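New trail socks at Clarkham

The Sovon crew sock is in stock at the Clarkham store and online. It's a merino and nylon blend with a padded heel and a flat toe seam, and it comes in five colors. Sizing runs a little short - if you wear a men's 11 or above, go up one.
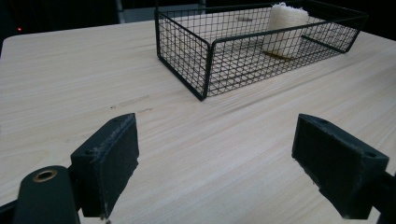 We have also restocked the Vidico ankle sock in black and gray. The four-pack is back after selling out in March. The white is still on order, and we'll post on the store page when it arrives.

Club members get up to 6 dollars off any two packs through the end of the month. Show your card at the register or enter your member number at checkout. Unworn socks can be exchanged for another size with the tag still on.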